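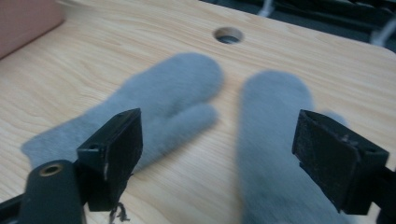
Ticket 406 — Drendis desk, height display stuck

Status: closed
Opened by: Devendra Negi
Site: Mollah office, second floor

Reported 9:10 a.m. Desk will not go above 61 cm. Display reads E3, then goes blank. User has a light wood-grain top with a round cable hole.

9:40 — Asked user to unplug the control box for 70 seconds and plug it back in. Same code.

10:15 — Asked for a reset: hold the down button until the display flashes. Desk dropped a little and stopped. Code came back on the next try up.

11:30 — On site. Left leg cable was loose at the control box. The power strip had been hung from it. Reseated the plug and moved the strip to the Vata tray. Ran the reset again and it finished.

11:50 — Three full trips up and down, no code. User says memory button 2 is still blank. Showed him how to save it.

Spare leg cable ordered from Drander, not yet in.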